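From: Aba Ankrah
To: gelden-perception
Subject: Re: wrist segmentation finds "object" on bare table

Cyprian Wilczyńska wrote:

> Running Gelden at the default threshold, the wrist mask keeps picking up wood grain and knots as foreground. Grernen then plans a grasp on a knot, very politely, with a good score. I raised `min_area` to 480 and it still happens at close range. Is this the model or my config?

A bit of both, but mostly `min_area`. It counts pixels, and pixels get cheap as the camera comes down. A knot that is 11 pixels across from up high is a major landmark by the time the gripper gets near the table. I spent most of May learning this, so you may have it for free.

Two things that helped on our side:

1. Scale the area limit by the height from forward kinematics. There's a helper for it in `talitz/filters.py`, which Fulvio wrote and then hid under the name `misc2`.
2. Drop any wrist mask the fixed view can't back up. Project the centroid into the other camera and if the two disagree by more than 16 pixels, throw it out. Grernen will sulk and replan. Let it.

With both on, I went through 230 logged approaches and the knot grasps were gone. What I got in exchange was a handful of dropped masks on clear plastic, where the fixed view sees mostly table through the object. I'd call that progress, though Jonalyn calls it moving the bug.

Also, please don't "fix" this by throwing a cloth over the table. Celina did that, and we then had a very good cloth detector.

Same bench, wrist view first and then the fixed one:

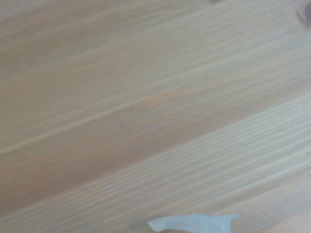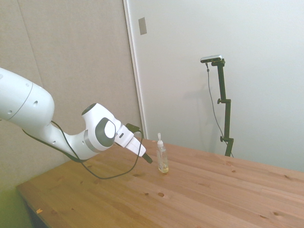
Does the fixed-view check slow down the control loop?

The check runs in the planner process, so the control loop never waits for it. You pay only when a mask gets thrown out and Grernen has to plan again.

Aba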